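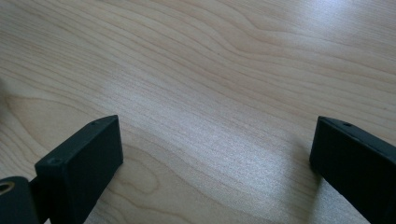
Odov has released version 5 of Poveo, its open-source toolkit for turning recordings from hand-held grippers into training data for manipulation policies. The July release replaces the pose-tracking module and changes how finger opening is estimated.

Earlier versions relied on corner features across the whole view, and tracking drifted when a work surface offered little beyond glare and repeating texture. The new module lowers the weight of features in saturated regions and leans on inertial data until enough stable points return. Pixels belonging to the fingers are masked before matching – previously users had to draw that mask by hand.

Gripper width is now computed per image from the finger outlines, with a calibration file for each tool. According to maintainer Eustaquio Manríquez, the team checked the change against 193 recordings and around 3000 manually labeled images. Two known problems remain: slow startup on long recordings and occasional width errors when both fingers are fully closed.

Calibration files from version 4 must be regenerated. The export format is unchanged, so existing loaders for the Ako planner should work without edits. Support for the Quintero controller is planned for a later update.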